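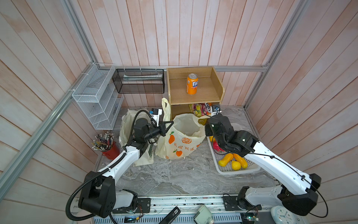
The Inik cell is a small two-arm robot workcell set up by Siham Ait Brahim at Cendano. Aluminum extrusion beams, plank walls on three sides, both arms on a metal rail at the near edge. Each has a black gripper, with a sensor on a white bracket above the wrist.

Upkeep

Rail bolts checked every 16 days, gripper fingers swapped after 70 hours. Cable conduit gets looked at then to, mostly for rubbing near the base. Qusai Bitar replaced 2 worn fingers in December.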